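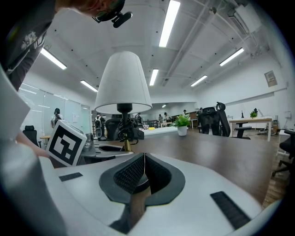
The Becerra Block – your questions

Was it always a bank?
No. Opened as a feed store, bank came later. The vault is in the back half, behind the stairs.

Why does the front say Plomari?
Dry goods family, had the corner store upstairs and down. Name was painted over, came back when the brick was cleaned in 2002.

Is it one building or two?
Two. The Clenside Street half is newer, floors dont quite line up.
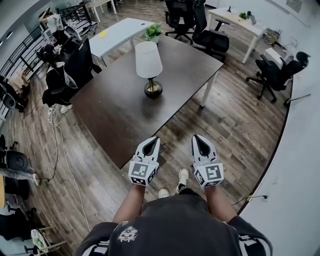 Dark brown table, white legs.

Can I see the old ledgers?
Yes, by appointment. Copies 40 cents a page, no flash please. Next open day is in Decmber.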